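Visiting the Berchtold open day in Dernesthorpe: what may visitors handle?

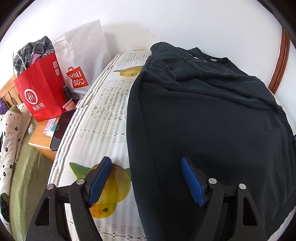 I should be grateful for guidance on the garment-folding session on Thursday, March 6, 2025. Our group numbers 21, and the booking form does not state whether visitors may try the hand-held grippers themselves or only watch.
Shahram Talebi

Visitors may use them. Each turn lasts 3 minutes, and participants work on a single garment, normally a sweatshirt or a shirt. Groups of more than 7 are divided on arrival, so yours would attend in three parties. Please send the list of names to the Gavero desk before the day. Sleeves are folded in first, and the demonstrator will show how the fingers should approach a cuff.
Luminița Ghiță

I attended last year and it was well run, although the parking is poor. I believe the limit for the whole day was 200 persons. I cannot say whether that still applies.
Flindusis

The limit is unchanged. Children must be accompanied by an adult at the tables.
Luminița Ghiță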